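Notebook, September, started 6:40 a.m. in the lambing shed office

Margarida wants the crate weigher's numbers to match the saleyard's numbers before the next draft of lambs goes. So do I. So, presumably, do the lambs.

Pages from here on are shared with Innes and Elsie. Write legibly or type it up.

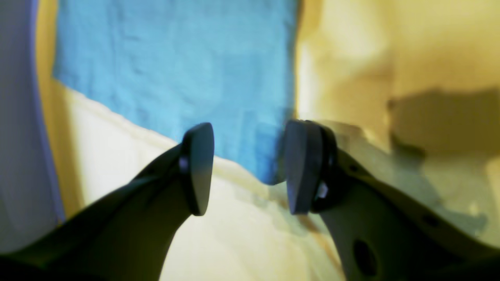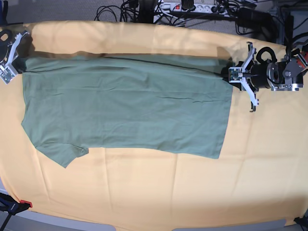
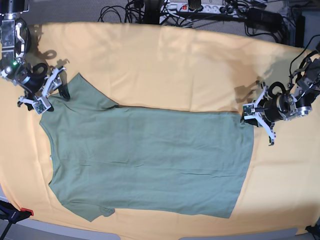 Weigher first. Zeroed it with the crate empty and the gate shut, then again with the gate open, and got two different zeros. The gate rubs on the left load bar when it swings past halfway. Innes says it has always done that and you learn to stand on the other side. I've put a washer under the hinge pin. The two zeros now agree with each other, which puts them ahead of most people on this place.

Check weights: used the Leckie test blocks and one bag of Cellier pellets, unopened. The blocks read right. The pellets read light, and I'm inclined to blame the pellets. Elsie to put the bag on the kitchen scale in halves if she can do it without Margarida seeing the kitchen scale afterwards.

Ran nine lambs through twice, once straight off the paddock and once after a stretch in the yards. Every one lost weight standing there, as they do. The worst dropped almost 2 kg, and he was also the one who had been drinking from the trough like a sailor right before the first weigh, so I wouldn't build a theory on him. The trouble is that the buyer at Toswood weighs them empty and we have been drafting them full. We send what we think are heavy trades and get paid for something lighter. Alistair Morrison has been telling us this for years in a slightly louder voice each time.

New rule, subject to argument: draft on the second weight. If there isn't time for a second weight, knock off the average from today's sheet (in the blue folder, page 7) and write "knocked" next to it. Don't do both. Innes, I am looking at you.

Tag reader: the Mavow wand missed a few on the first pass and none on the second. Same lambs, same wand, same hand holding it. Changed the batteries anyway. Old ones are in the coffee tin, so please stop putting them back in the wand.

Snædís called about condition scoring. She thinks we score by eye and then feel for whatever we already decided. Tried it her way with the second run, hands first, eyes on the shed wall, and my scores came out lower on the woolly ones and the same on the rest. Annoying. Will try again after shearing, when there's less wool to be fooled by.

To do:
File the hinge pin properly, the washer is a bodge
Pellets on kitchen scale (Elsie)
Ask Toswood how long theirs stand before weighing, and get it in writing
Find whoever has the good raddle, blue, last seen on the quad
Second run again with the ewe lambs, same routine, before feed goes out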